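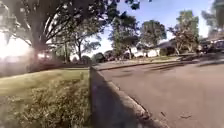
4.2 The Sekport tonnage claim

Most accounts of the campaign repeat that the port of Sekport handled 500 tons of stores a day by October, and that this made the advance on Neltiletti possible. The figure has a thin pedigree. It first appears in a planning paper written before the second pier was finished, where it is a target. Later writers dropped the word "target" and kept the number.

The harbor log gives a poorer picture. Over 14 days it lists 2186 tons landed, well under a third of the rate claimed. Part of the gap may be bad record keeping, since the log has pages missing elsewhere, but the entries for these days run without a break.
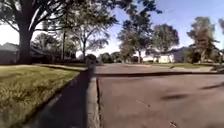
Figure 3. Curb, lawn and sidewalk on a residential street.

Defenders of the higher figure point to the 17 ships that called at Sekport during the same period. A ship in harbor is weak evidence of cargo on shore. Several were waiting for lighters, and at least two left for Flirnent with their holds still partly full. Counting arrivals tells us how busy the anchorage was and very little about what reached the troops.

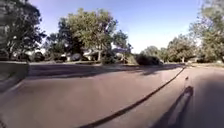

One reviewer of an earlier draft objected that the log leaves out fuel, which was pumped ashore and booked separately, and that adding it could bring the total close to the target. The point is fair as far as it goes. The fuel books have not been found, however, and I am reluctant to fill a hole of that size with a guess that happens to rescue the standard account.
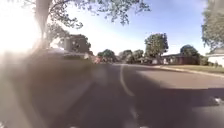 The Fitzsimmons depot returns are of some help. They record rations and ammunition received by road from the port, and they agree with the harbor log to within a few tons on most days. They also show units drawing down stocks built up before the landings, a source of supply that the usual story ignores. How long those stocks could have lasted is taken up in Section 4.3.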